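I was talked into buying a random orbit sander by a chart. The chart was on the Rawat website and it compared their 5 inch model with three sanders that cost more, and on every line the Rawat came out ahead. I should have asked who drew up the chart.

Five months later I can say it's a sander. It spins, it takes paint off, and it cost me 89 dollars less than the Esine I'd been looking at. What it doesn't do is most of the stuff in bold type.

Take the "near dustless" claim. The little canister on the back catches some of what comes off a pine board, and I'll give them that. The rest goes up my sleeves. I did a set of stair treads in Draleswood last fall for my sister and we were wiping down the banister for two days. Hook it to a shop vac and it's a lot better, but then so is every sander I have ever used, and the port is an odd size, so you get to buy an adapter. The adapter is 14 dollars. It's a plastic ring.

Then there's the variable speed dial. It has six numbers on it. I hear a difference between 1 and 3. From 3 on up I'd need a lab to tell you, and I suspect Rawat would too.

The part I really don't buy is the vibration control. The Gekesdale hardware store had one plugged in at the counter, and with no load on it, sure, smooth as you like. Any sander is smooth when it's sanding air. Lean into an old door for half an hour and your fingers buzz through dinner. I wear gloves now. The gloves help more than whatever is inside the housing.

I don't trust the disc advice either. The booklet says to use only Rawat discs, for "best results." I ran theirs and a cheap bulk pack on two halves of the same oak shelf, 80 grit and then 120, and after the finish went on I couldn't tell which half was which. The cheap ones did clog sooner on old varnish. At a third of the price I can live with that.

Would I buy it again? Maybe, on sale, with the vac adapter thrown in. I wouldn't pay the extra for the "Pro" version, which as far as I can tell is the same motor with a longer cord and a bag. I'm still watching the hook and loop pad, which has started to let go of discs at one edge.
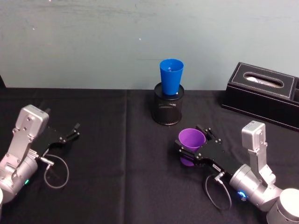 Can you use the sander without a vacuum hooked up?

You can, if you're outdoors and wearing a good mask, but empty the canister often and expect to sweep up afterward.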